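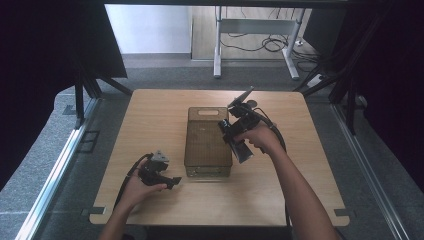
Kazimír Paulík doubts that a box with a handle has ever made anyone tidier, and he told Cumis as much when the storage firm asked for his opinion in April.

Tuesday, by the Cumis press desk

Cumis is adding a rectangular storage box to its Grostico range. It is olive-brown, with a textured surface, a darker band near the bottom and an oval handle cut into the end. It goes on sale through Lestel shops this month at 25 euros.

We make storage for a living and have read plenty of claims that a new box will change a home. We would rather not add to them. A household with 100 things and no place for them will, after buying one box, have slightly fewer things on the table and a box on it instead.

Before launch we lent the box to 10 households for 3 weeks. Seven kept using it. Two put it in a cupboard, empty. One filled it with post on the first evening and has not, as far as we know, opened the post.

Paulík's complaint, which we think is fair, was that most boxes are bought before anybody decides what goes in them. Cumis suggests sorting first and measuring the shelf second. If an old shoebox fits, use that.

Kováčik, which handles returns for Cumis, will take back any unused box with its receipt. Lids are not included and none are planned. Trade orders should go to Lestel.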